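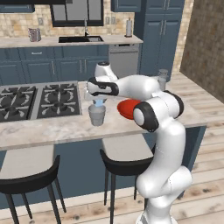

Sim Practice Working Group, minutes

December meeting, started 2:05 pm, Hunholm room and on the call

Present: Marlina Majimbun (chair), Zulkifli Lau, Sivaprasad Venkataraman, Larasati Simanjuntak. Faizal Pillai joined at item 3. Notes by Larasati, typed as we went, corrections to me please.

1. Last minutes
OK'd. One change: the action on naming of scene files was Zulkifli's, not Siva's. Fixed.

2. Draft rules for kitchen scenes, version 2
Marlina went through the draft, section by section. Comments below, only where something changed.

2.1 Labeling of sim footage. Agreed. Any clip or still that leaves the group gets the word "simulated" in the caption, not just in the file name. Siva: people crop, file names get lost. Zulkifli wanted it burned into the picture as well. Marlina against, messes up training use. Compromise: burned in for slides and web, clean copy in the archive with the label in the metadata.

2.2 Overlays and markers. Long talk. Target markers must be switchable and the run log has to say if they were on. No policy gets evaluated with markers on, full stop. Larasati asked about demos collected with markers visible to the operator. Allowed, as long as the recorded views are rendered without. Siva to check the recorder can do both at once, he thinks yes, Dukura branch only.

2.3 Glassware. Clear objects stay in the standard object set. Zulkifli would rather drop them til the depth settings are sorted. Voted down, 3 to 1. Real kitchens have glasses. But: results on transparent objects reported in their own row from now on, never averaged in with bowls and plates.

2.4 Placement near the cooktop. Current text says "objects may be placed anywhere on the counter". Too loose. New text: start positions on the grates are out, next to the cooktop is fine, and close to the front edge is fine provided the whole base sits on the counter. Any drop over the edge counts as a fail and a safety event both. Marlina to write it up properly.

2.5 Seating. Stools in the standard layout stay where they are. Had been moved by hand in a few of the Brulville runs to give the arm room, without a note. Not allowed. If the layout changes it's a new layout with a new ID. Siva apologized, said it was a quick test that got merged.

2.6 Contact limits. Skipped, waiting for numbers from the hardware side.

3. Number of trials
(Faizal joined.) Draft says 200 trials per task before a result can be quoted outside the group. Faizal thinks too many for long tasks. Larasati thinks fine, sim time is cheap, it's the review of failures that takes the time. Agreed: 200 stays. Random seeds fixed before the run starts and listed in the report. No restarts of single trials. If the sim crashes, trial is logged as crashed and stays in the table.

Faizal asked if we can stop early if a policy is obviosuly failing. Yes, but then it's reported as stopped early, with the count.

4. Review of Pelupessy logs
Larasati checked all 383 runs in the Pelupessy set against the draft rules. 18 don't meet them, nearly all for the same thing, marker setting missing from the log. Not clear if on or off. Can't be recovered from the video either because only the wrist view was kept.

Decision: the 18 come out of the published number, stay in the archive with a flag. Faizal unhappy, it's his set, but agreed it is the same rule for everyone. He will re-run if he gets the machine time.

Also found: a few logs where success was set by hand after the fact. Going forward a hand-set result needs two sets of initials and one line saying why. Blank line = result doesn't count.

5. Sim results and real arms
Marlina: a pass in sim is not a clearance to run on hardware. This was in version 1, got lost in editing, goes back in at the top of the page in plain words. First hardware run of any policy is at reduced speed, person on the stop button, nobody else inside the taped area. Zulkifli asked if that applies to small updates. Yes. Any change to weights is a new policy.

Some discussion of whether this belongs in our document or the lab safety sheet. Both. Siva to make sure the wording matches.

6. AOB
Render settings: keep one preset for everybody. Zulkifli's shinier one is nice for slides, not for data.
Template for run reports is out of date, still has the old columns. Faizal to update.

Actions
Marlina: rewrite 2.4, put hardware line back in, send version 3 round
Siva: recorder check, marker on/off field made mandatory in log, wording match with safety sheet
Zulkifli: caption text for 2.1, depth settings for clear objects
Larasati: flag the 18 runs, send list to Faizal
Faizal: report template, re-run request

Next meeting: when version 3 is out. Marlina will send a invite.

Closed 3:20 pm.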